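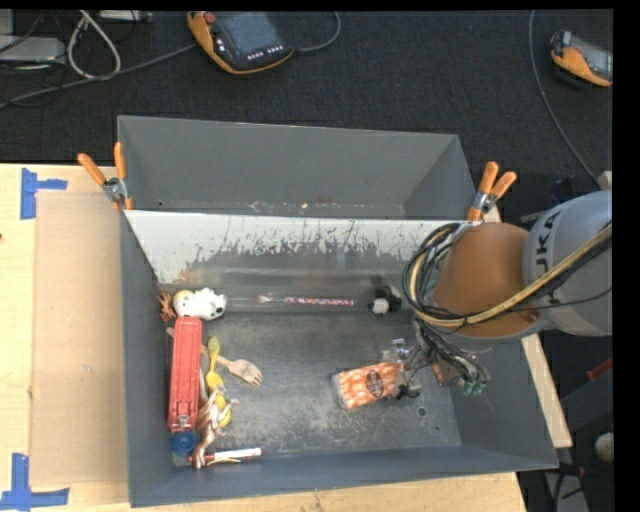

A gray metal bin on a light wooden tabletop, holding a mix of toys, packets and small household things. A second bin stands behind it.

Mixed bin

A mixed bin (my grandmother said "odds box," and I still do half the time) is an open container for small things that don't belong to any one drawer or shelf. You'll also hear catch-all, tote of shame, or plain old junk bin, though I think that last one is unfair, since junk is stuff you'd throw out and most of what ends up in a mixed bin is perfectly good.

What goes in

Pretty much anything that fits in a hand. The one at the top of this article is a nice typical load: a white toy animal with black spots, a long red case with a little metal latch, a round dark-blue lid, a brush-like thing still in its clear packaging, and an orange-and-white packet in plastic wrap. Lids are the classic, by the way. I have owned mixed bins for most of my adult life and every single one has had a lid in it that fit nothing in the house!

Yaryna Mykhailiuk, who wrote the household pages for the Cluswood newsletter, sorted bin contents into "waiting" things (new, still wrapped, not needed yet) and "lost" things (parts of something else). I like that split a lot and I've used it ever since I read it.

Materials

Metal, plastic, wicker, cardboard. Metal bins are noisy, and small hard toys go off like hail when you drop them in, but they wipe clean and they don't sag. The Zerkeo bins I bought years ago were thin plastic and bowed out at the sides once I'd filled them. Wicker looks lovely and eats hairpins.

Depth matters more than people expect. With a shallow bin you can spread everything in one layer and see it all. Go much deeper than 5 inches and the bottom becomes a separate country.

Sorting

The usual way is to tip the lot onto a table and work into a second bin, keeping the first for whatever goes back. Hermenegildo Quezada taught an evening class on this in Gradside (I went in October, it was packed) and he had us pull out the long things first, then the round ones, then deal with the rest. His own bin held almost 100 items and he got through it while talking the whole time. Mine took three cups of tea.

Soft toys usually get pulled for the wash. Anything in sealed packaging can go straight to a cupboard, or into the gift drawer if you keep one.

Related terms

Odds box, catch-all, key bowl, button tin, gift drawer. In Omoregie, where my cousins live, the same thing is called a "someday," as in "go look in the someday."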